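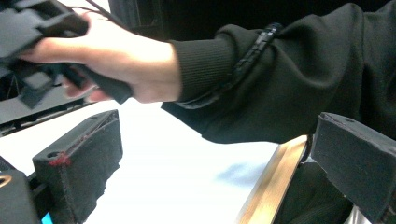 Writing Up a Crime Story: Handout 4
Local Reporting, evening course, Woncombe
May 6, 2019

Hi all. These are my notes from the session on police and court stories, tidied up a bit (only a bit, sorry) for the people who missed it and for those of you who told me my handwriting on the board looks like a seismograph. Read them before you start the June assignment, because the June assignment is basically this handout with a deadline attached.

What counts as a crime story

More than you'd think! A break-in at the Greltent garden center is a crime story. So is a bike theft, a court date that got pushed back for the third time, and a police department asking for money for new radios. When I started out I thought the job was murders. In my first year in Woncombe I wrote up one serious assault and what felt like a whole forest's worth of stolen catalytic converters. The small stuff is where you learn, and the small stuff is also what your neighbors read first.

Where the information comes from

Start with the police log. In a lot of towns you can ask for it at the front desk and somebody will print it for you or point you to a web page. It will be short and full of abbreviations. Copy it exactly as written, and put your own guesses about what it means somewhere else in your notebook. I use the left-hand page for what the document says and the right-hand page for my questions. You don't have to do it my way, but pick a way and stick to it, since at eleven at night you will not remember which words were yours.

Then the court file. The charging document tells you what a person is accused of, under which section of the law, and usually a short statement of what the officer says happened. Note the words "the officer says." It's one side's account, written down early, often by somebody at the end of a long shift. It may be completely right. You still have to tell the reader who is talking.

Then people. Neighbors, the store manager, the lawyer, the family if they want to speak to you. Always call the lawyer. Nine times out of ten you get "no comment," and you write that you called, and that's fine.

The words that get us in trouble

Arrested, charged, convicted. These are three different things and they happen at three different times, sometimes years apart. Somebody who is arrested may never be charged. Somebody who is charged may be found not guilty. I still see "the thief was arrested" in print, and every time I do I want to lie down on the floor. He's not "the thief." He's a man who was arrested.

Robbery and burglary. Robbery involves force or a threat against a person. Burglary is going into a place you have no right to be in, generally to commit a crime there. The exact wording changes from state to state, so look up yours. If you come home and your TV is gone, you were not robbed, whatever you shout when you call your sister.

Murder and homicide. Homicide means one person killed another. Murder is a legal finding or a specific charge. Until there is a charge, write "killing" or "death," depending on what the police have confirmed.

"Allegedly." Please go easy on it! People sprinkle it around like salt and think it protects them. It's much better to say who makes the claim: "according to the complaint," "prosecutors said," "a police report says."

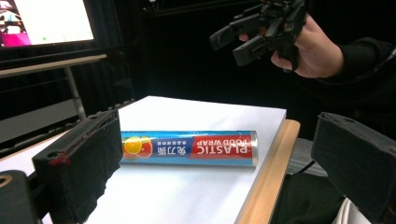

Motive. Leave it alone until somebody on the record has given you one, and even then say who it came from. "Believed to be" is a phrase I've crossed out of student copy more than any other. Believed by whom? If the answer is the guy at the gas station, it goes in the right-hand page of your notebook and stays there.

Numbers

Crime numbers are where good writers go to pieces, so we did the Tindall exercise in class. If you weren't there, it goes like this. Tindall (made up by me, don't go looking for it on a map) has 3000 residents. Last year it had 2 burglaries. This year it had four. The headline writer wants "Burglaries double in Tindall." Is that true? Yes. Is it a fair picture of what it's like to live there? Hardly. Give the real counts, high up in the story, and go back several years if you can get them.

Second half of the exercise: the town's log shows 834 calls for service, and 373 of those were traffic. A call is a call. It isn't a crime, and it isn't an arrest either. Somebody reporting a loud dog is a call. If you write "834 crimes," you've got a correction coming and you'll deserve it.

Naming people

We argued about this for most of an hour, and I was glad we did. My own rule: I don't name anybody before a charge is filed, except when the police are publicly looking for them. I don't name minors. I don't name victims of sexual assault unless they ask me to. And if I've named someone in a story about a charge, I follow that case to the end, even if the end is a two-line dismissal on a slow afternoon.

Check the spelling of the name against the court file, then check the age, then the street. Two people in one town can share a name, and one of them will call you.

The June assignment

You'll get a packet on the Zirnodden warehouse fire, which is a practice case with a police log, a charging document, and two interview transcripts that don't agree with each other. Write me a news story, one page, double-spaced. Attribute every claim. Underneath, list three questions you'd want answered before you'd let it run.

Bring a printed copy, please, as I mark on paper and the printer in our building only works when it feels like it.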